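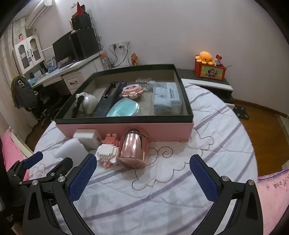
Home Organization Basics, Unit 2: Small Things in the Bedroom
Hutlow Community Classes - handout, 02/07/2023

Welcome back! Tonight is my favorite unit, the one where small stuff finally gets a home.

Start by spreading it all out on the bed. Hair tools, masks, jars, figurines, brick models - everything! Then sort by how often you reach for it.

Daily: an open box works beautifully as a tray. Wrap cords first.
Weekly: lidded boxes. See-through ones are a joy, you can find your masks without digging.
Just for love: plush toys and brick figures. Pick one surface and let them shine.

Let hair straighteners cool fully before they go in any box.

Homework: one drawer or one nightstand, up to 50 items. Bring your list to Unit 3 - we do desks and cables!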